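March, late evening

I came home on the slow train from Rellthorpe and I want to write down the day before I forget the order of it. My tea is already cold. Outside it rains a little, as it did all the week.

Today was the second meeting about our house rules for the two-arm cells. At Bjarnason we have had such rules for a long time, but they were written by different people in different years, and one can feel it. Rule 9 says that the shared zone between the arms must be "respected". I asked in the morning what this means for a person who writes the program. There was a long silence and then somebody went to make coffee.

My proposal is simple. One arm is in the shared zone, the other waits outside, and the program must say which arm has the right to be there. The people from the Plellunham site don't like it. They say that it makes everything slow, and that two arms which wait for each other are only one expensive arm. I understand this. When I was younger I would have said the same. But I have read all the stop reports from last year, 627 of them, and too many begin with the same sentence, that both arms were going for the middle.

We agreed at least on the speed. In the shared zone it will be 40 per cent of the normal speed until the task has passed its trial, and after this the site may ask for more in writing. I had wanted a lower number. I didn't fight for it, as I was hungry.

After lunch it was better. We stopped to speak about words and we went through the checklist on the simulated cell, the one we call Zeketdale. I like this part of my work the most. In the checklist there are 16 points now, and I believe that three of them say the same thing in other clothes. Point 4 asks that the rest position of each arm is written down. Point 11 asks that "home" is defined. I crossed out point 11 and in the margin I wrote "see 4". It gave me more pleasure than it should.

The longest discussion was about loose objects. The old rule speaks only about "the workpiece", in singular, as if there is always one and it lies alone. On the table of Zeketdale there is a red block, a small blue and white thing, a slim tool lying flat, and also the little brass-coloured parts, some of them upright like pins. Which of them is the workpiece? I said that everything on the table which the arm can touch must be in the list, also the things which the task doesn't need. A tool left on the table is a tool the gripper can push. For this they agreed with me quickly, and I was so surprised that I lost my place in my notes.

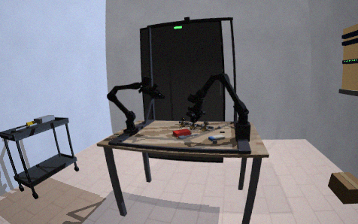 Then we came to the question of what a test in simulation is worth. The Plellunham people have made 2297 runs and they would like to count them as the trial. I think they may count for the planning of the paths, but not for the grip and not for the stop button. A simulated button has no spring and no dust in it. We wrote two sentences about this and both are too long. I have promised to make them shorter before the next meeting.

I was a little sharp with the colleague who wanted to write "should" everywhere in place of "must". In my own language we have one word for the two, and for years I mixed them in my reports, so perhaps I am now too strict. I apologised at the door and we talked about his garden until the taxi came.

Still to do: the two sentences, the drawing for the shared zone, a better word than "respected". Also buy bread, and call the dentist in the morning.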